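Upholstery cleaning tips, and which ones I'd skip

Every fall I get the same forwarded list of fabric cleaning tricks, and every fall it has grown. The current version has 16 of them. I tried 11 on furniture I own or on scrap fabric, and I wouldn't repeat most. What follows is what I'd keep, plus a few warnings about the ones that sound clever.

Start with the code tag. It's usually under a seat cushion or stapled to the underside, and it carries a letter. W means water-based cleaners are fine. S means solvent only. WS means either. X means vacuum it and leave it alone. Half the tips going around skip this step and go straight to the spray bottle. If the tag is missing, test on a hidden spot at the back and wait until it's fully dry before you judge. A wet test patch tells you almost nothing, whatever the person in the video says.

Baking soda. Sprinkle, wait, vacuum. It does take the edge off a stale smell, and I'll give it that much. I have never seen it lift a stain. It also settles into a woven cover, and if your vacuum is weak you'll be beating white dust out of the thing into the next month. If you use it, use less than the recipe says. A couple of tablespoons through a tea strainer will do a whole ottoman.

Vinegar and dish soap in the same bottle. I don't understand the appeal. The soap leaves a residue that grabs dirt, and the vinegar isn't strong enough at that dilution to do much about it. A drop or two of clear dish soap in a bowl of lukewarm water works as well on a W fabric, provided you go over it again with plain water afterward. The second pass is the part people leave out – then they complain that the spot came back darker.

Club soda. It's water. Use it if it's already open.

Shaving cream. It cleaned a greasy mark off the arm of an old chair of mine and left a pale patch bigger than the mark. I don't recommend it on anything you look at every day.
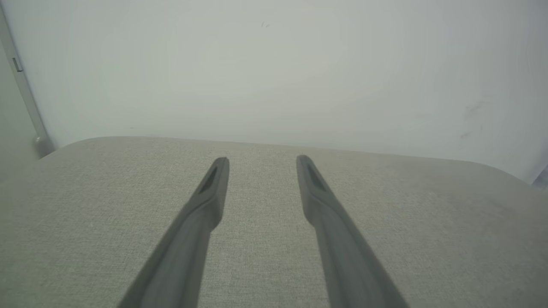 Flat tops collect more wear than people expect, and they need a different approach from a chair back or an arm. There's no seat cushion to flip and nowhere for a water ring to hide. A light beige-gray weave with tiny lighter and darker threads through it is forgiving about crumbs and lint, but it won't disguise a tide mark, whatever the salesperson told you about flecked fabric. Work the whole top, from one rounded edge to the other, even if you only have one spot to deal with. Damp cloth, not dripping, wrung out until your hands hurt a little. Wipe along the weave, then across, then blot with a dry towel. If you stop halfway you get a line, and the line is harder to get out than the spot was.

Thick padding is the other trouble. Water that gets through the cover sits in the foam for a long time, and the top can feel dry while the inside isn't. I keep a fan on a cleaned piece overnight and don't put the throw back on until the next evening. A hair dryer on high heat is one of the 16 tips. Skip it. Some fabrics shrink, and the glue in cheaper furniture doesn't enjoy it either.

On lint and pet hair: a damp rubber glove works. I was ready to dislike this one. Drag it in one direction, pick up the roll of hair, rinse the glove. The window squeegee version works too, though it catches on loose weaves, and I pulled a thread on a test piece with it. Tape rollers are fine for a quick pass before guests but you'll go through a lot of tape. A pumice stone is sold for pilling and I'd keep it far away from linen-type fabric. Use a battery fabric shaver, lightly, and check the blade guard first.

On fabric protector sprays: I'm doubtful. My neighbor Lucrezia Ferraro swears by hers and her couch does look good, but she also doesn't let anybody eat on it. I sprayed half of a scrap and left the other half bare, then put coffee on both. The treated side beaded up for a few seconds, long enough to be useful if you're standing there with a paper towel. Left alone for an hour, both sides looked the same to me. Maybe a fresh coat every season would do better. I'm not buying that much spray to find out.

Steam. Rental machines put down a lot of water. On a big couch with a W tag and a dry day, okay. On a small padded piece I think it's too much, and a handheld steamer held too close can flatten the surface of some weaves. Keep it moving or don't use it.

What I do regularly is boring. I vacuum with the upholstery head every 14 days or so, seams and piping first, using the crevice tool where the cover tucks under. Spills get blotted from the outside in with a white cloth (colored ones can bleed, and I learned that on a pillow I liked). Ink I don't touch at all. Rubbing alcohol gets recommended everywhere for ink, and it did move the ink on my scrap – sideways, into a bigger circle.

One more about price. A cleaner who came through Flanthorpe in September quoted a friend $399 for a couch and an ottoman with "deep fiber restoration" included. Nobody could tell her what was being restored. Ask for the cleaning alone, ask what method they use, and ask whether they read the code tag before starting. If they don't know what the tag is, keep looking.

Reader Stelios Vrettos wrote in to say that cornstarch beats baking soda on fresh grease. I tried it with butter on a cotton scrap and he may be right. It took two rounds and a soft brush, and there was still a faint shadow when I held it up to the window. Better than what I had before, so it stays on the list until something else knocks it off.

Related
Do dryer sheets do anything for a musty closet?
Slipcovers: measuring before you order
Three stain sticks on the same shirt
Getting candle wax out of a rug
Why I stopped ironing tablecloths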